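Me he pasado todo enero probando la suscripción de Nendeck, el simulador de robots que vende Primeo, y voy a decir una cosa que a más de uno en mi gremio le va a sentar mal: creo que la mayoría de los talleres pequeños deberían pagar por algo así antes de comprarse el primer brazo. Ya está, ya lo he soltado. Ahora me explico.

Para quien no me conozca, yo monto automatismos para empresas de cinco o seis empleados, gente que embala, que clasifica, que coloca piezas en una bandeja. Llevo años haciéndolo a la antigua, o sea, me planto allí con el robot, lo atornillo y empiezo a rezar. Y me va bien, no me quejo. Pero el año pasado un cliente me pidió que le enseñara el montaje funcionando antes de firmar, y yo no tenía nada que enseñarle salvo un PDF bastante feo (lo hice yo, puedo decirlo).

Fue Eylül Tekin quien me habló de Nendeck. Ella lo usaba para un robot de dos brazos y me insistió tanto que al final pedí la prueba de 10 días, y luego la alargué pagando. La instalación fue un suplicio, eso también lo digo. Tuve que reinstalar los controladores de la gráfica, el manual estaba en un inglés rarísimo y el soporte me contestó a los cinco días con un enlace a la misma página que yo ya había leído. ¡Cinco días! Si alguien de Primeo lee esto, por favor, pongan a una persona en ese buzón.

Una vez dentro, la cosa cambia mucho. Cargas una habitación, metes el robot, repartes objetos por el suelo o encima de una mesa y te pones a trabajar. Puedes mover la cámara a donde te dé la gana, y yo acabé poniéndola casi siempre mirando desde encima del propio robot, torcida y todo, porque desde ahí entiendes enseguida lo que el cuerpo le tapa a los brazos.
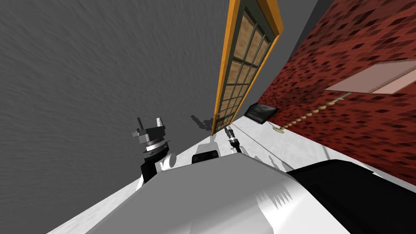

Esa es para mí la gran ventaja, la de equivocarte barato. En una tarde cambié de sitio el robot no sé cuántas veces, lo arrimé a la pared, lo separé, probé a girarlo, y no rompí nada ni tuve que llamar a nadie para que me ayudara a levantarlo. Con una máquina de verdad, cada uno de esos cambios es una mañana perdida y un dolor de espalda.

Ahora bien, mi amigo Lionel Lecomte, que es bastante más escéptico que yo, me discute que todo esto es un videojuego caro. Y algo de razón lleva. Las cosas pequeñas y flexibles siguen siendo el punto flaco: un cordel, una cadenita, una bolsa medio vacía. En Nendeck se comportan de una manera y en el banco de trabajo de otra, y si te fías a ciegas te llevas el disgusto el día de la entrega. A mí me pasó con una pinza que en pantalla agarraba de maravilla y luego, en el taller, patinaba con el plástico. Las luces y las sombras quedan muy apañadas, pero el rozamiento de verdad no se ve en la pantalla, y en mi trabajo el rozamiento lo es casi todo.

También está el precio. Son 200 euros al mes por puesto, y me parece mucho para quien solo va a usarlo en un proyecto al año. Kestelard ofrece algo parecido más barato, aunque le falta la biblioteca de habitaciones y tienes que modelarte hasta las ventanas. Lo probé un par de tardes y me volví a Nendeck. Igual con más paciencia le habría sacado partido, no lo sé.

Lo que yo pediría es una tarifa por proyecto. Pagas lo que dura el encargo, enseñas el montaje al cliente, ajustas y te das de baja sin que te persigan con correos. Se lo escribí a Primeo y me dijeron que lo estaban estudiando. Mientras tanto yo renuevo un mes más, que tengo otro cliente esperando una demostración y el PDF no lo pienso volver a sacar.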